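# Forty winters of leaks: a morning with Szymon Górecki

Szymon Górecki had the kettle on before I'd got my coat off, and by the time the tea was poured he had laid three pipe couplings on the bench and was already apologising for the state of them. They had come out of the ground at Brindov in March, he explained, and he hadn't had the heart to clean them up, as the dirt tells you a good deal about how a joint has spent its life.

He has been repairing water mains since he was nineteen, first with a gang at Plonia and then on his own account, and he talks about joints the way other people talk about their grandchildren (at length, and with great fondness!).

"Folk think it's the pipe that goes," he told me. "Well, sometimes it is. But mostly it's the rubber. The gasket dries out or somebody pinched it going in, and then you get a weep, and a weep will go on for years before anyone rings up."

The Brindov job was a long one, 590 metres of old cast iron with 38 joints that wanted looking at, and he did most of it with a bolted coupling made by Upadhyay. He likes it for the simple reason that he can get a spanner on every nut without lying in the trench.
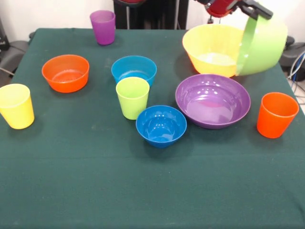
Meron, listening from the doorway, put in that the bolts were all very well but they seize something dreadful in clay, and that a drop of grease in the spring would save a lot of swearing later on. Szymon took this in good part. He does grease them, he said, though he admitted that on a wet afternoon with the light going he has been known to forget one or two.

I asked him what he would tell a young fitter starting out, and he thought about it for so long that I had time to finish my biscuit and start on another.

"Clean the pipe," he said at last. "Clean it, then go and have a look at something else, then come back and clean it again. You wouldn't believe the leaks I've dug up that were only a bit of grit under the seal. And do your bolts up a little at a time, opposite ones, round and round. Lads want to tighten one right up and then start on the next, and the whole thing sits crooked."

He is less fond of the quick-fit kind, the ones that snap over with a lever.

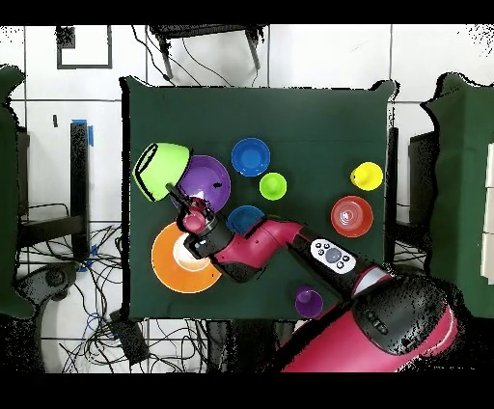

They have their place, he allows, especially at night when there's water coming up through the road and a street full of people wanting their baths, but he goes back afterwards and swaps them for a bolted one whenever he's let. At Plonia he once found one that had been left in as a stopgap and was still holding after 54 months, and he was rather put out about it.

"I took it off anyway," he said. "It was job number 469 in my book, I can show you."

And he did show me, too. The book is a fat ledger with a split spine, and each entry gives the size of the pipe, the depth, the weather and what he had in his sandwiches. We were still going through it when the phone rang about a wet patch behind the bus garage, and he went off to find his boots.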